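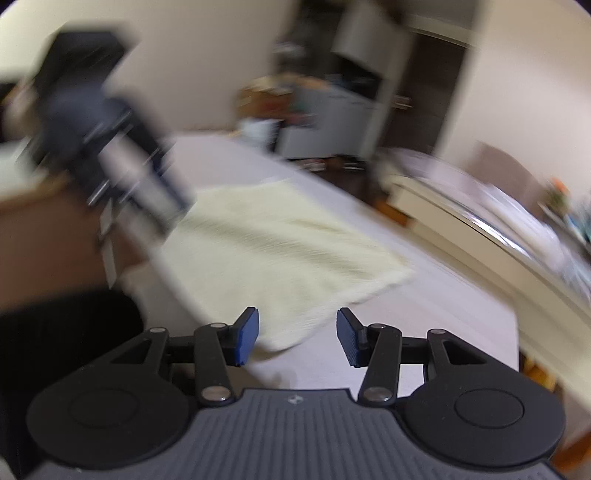
Publications > Household Materials > Working Papers > Section 3

Posted in July by the Textiles and Home Research Group

3. Moisture loss from cotton towelling under indoor drying

3.1 Materials

Two grades of cotton terry towelling were obtained from a single supplier, Sanberg, in uncut rolls. The lighter grade had a nominal mass of 400 grams per square metre and the heavier a nominal mass of 700 grams per square metre. Both were undyed. Pieces were cut to the same size, hemmed with polyester thread and washed before the first trial to remove any finish left from the mill. No fabric softener was used at any stage, as softener residue is known to change the rate at which cotton loops take up water.

Pieces were conditioned overnight in the test room and weighed dry. They were then soaked in tap water, spun in a domestic front-loading machine and weighed again. The difference between the two weights was taken as the starting water load. Pieces that came out of the drum folded on themselves were shaken out by hand before the second weighing.

3.2 Drying arrangement

Each piece was hung over one rail of a Jollero folding airer, with equal lengths on either side. The airer stood away from the wall and its position was marked on the floor with tape. Windows were kept shut. A small fan heater was available in the room but was switched off for all trials reported in this section; heated trials are covered in Section 4.

Weighing took place at fixed intervals from 9 am. Each piece was lifted from the rail, laid flat on the balance tray and returned to the same rail the same way up. Handling time was kept short, and the order in which the pieces were weighed was held constant so that any error from handling would fall on all of them in a similar way. Drying was treated as complete when the piece came back to within 2 grams of its conditioned weight.

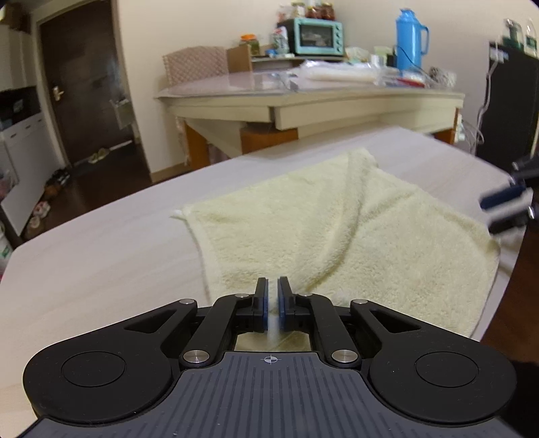 Figure 3. View over the table surface.

3.3 Results

The heavier grade held more water after spinning and took longer to dry, as expected. The difference in drying time was larger than the difference in fabric mass alone would suggest. In the first part of each trial the two grades lost water at nearly the same rate per piece, which agrees with evaporation from a wet outer face of fixed area. The curves then separated. The lighter grade reached its end point soon after the rate began to fall, while the heavier grade showed a long tail of more than 4 hours in which the loops felt dry to the hand but the ground weave and hems did not.

The hems were the last part to dry in both grades. Trimming them from spare pieces shortened the tail but did not remove it.

3.4 Sources of error

Room humidity was recorded but not controlled. Trials begun on humid mornings ran longer, and the colour-coded rail positions nearest the door dried slightly faster than the others. Positions were rotated between trials for this reason. The Bouchard correction for still-air drying was applied to the weights in the falling-rate period only.

We use cookies to remember your reading preferences. Accept | Manage settings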